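Ticket: gripper closes too early in Prulelar sim kit
Posted 2022-07-29 by Wai-kit Lam

Okay, me again! I'm still on the trial of the Prulelar pick kit and I love the arm model, but the grasp keeps misfiring. I run the stock cube task, the arm goes down fine, and then the fingers shut before they've reached the cube. Out of 400 runs I got 91 good picks. The demo settings are untouched (I reinstalled in June just to be sure).
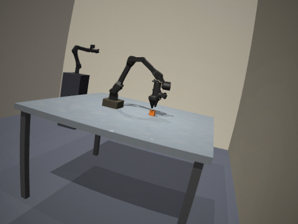 Shu-fen Hung on your side asked me to raise the settle time to 12 steps, so I did that last night. Better! Almost 1,000 runs later the early close is rare, but now the arm sometimes hangs over the cube and never finishes the descent. Is there a timeout I'm missing? The Grosbridge add-on is off, by the way.

I'd like to get this sorted before I pay for the full license. Log is attached to the ticket.

Recent tickets
Surnport export drops joint names
Wan controller won't load on first start
Cube color resets after restart

Contact support | © Prulelar | Back to top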